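Open day at Votcombe, 24/11/2018

I drove over to the Cindska open day in Votcombe. Parking was 600 yards away, up a hill. Entry was free, and coffee was extra.

Most of the floor was conveyor stuff, which I skipped. The table I stayed at was Gebhard Mayrhofer's. He was showing an arm with a two-finger gripper, picking things off a plain wood tabletop. He told me they had logged 1313 picks since the summer and wanted 100 more before December.

He let people ask anything. I asked about small round items – those are the hard ones, he said, as they tip when one finger touches first.

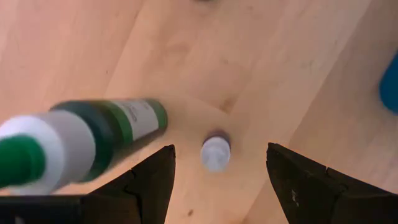
Holger Solberg then talked for too long about pricing. I left before the end and got a sandwich in town. They plan another one in Vanavdale next year and I'll probably go, if the parking is better.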